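Hospital bed at home, bent rod under the side rail

lmarchetti
Joined: August
We set up a bed for my father in the downstairs room. White side rail, gray floor. Under the side there is a chrome rod with a right-angle bend and a small fitting on the end. The Ondia sheet that came with it skips this part. I want to know if it will hold a bag or a bottle.

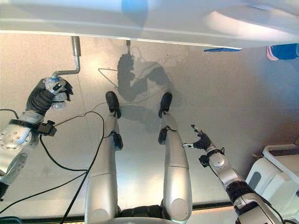

Trevo_30 says it will, as long as you keep the weight low. I'd say leave it alone until you know what it moves. On some beds a rod down there is the rail release.

lmarchetti
It has a light blue cap on the end, if that helps. The cord along the rail is a separate question. Should it go under the sheet?

santoro1990
No, keep it off the mattress. Clip it to the head end.

Trevo_30
Disagree on the rod. I hung a bag off mine for 200 nights and the rail never dropped.

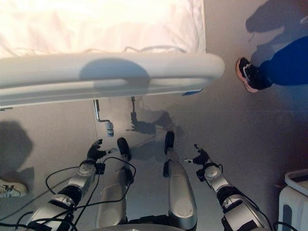
Re: Bent rod under the side rail

ilden
Different bed, different rod. Call the supplier and read them the model number.

lmarchetti
Will do. Lucrezia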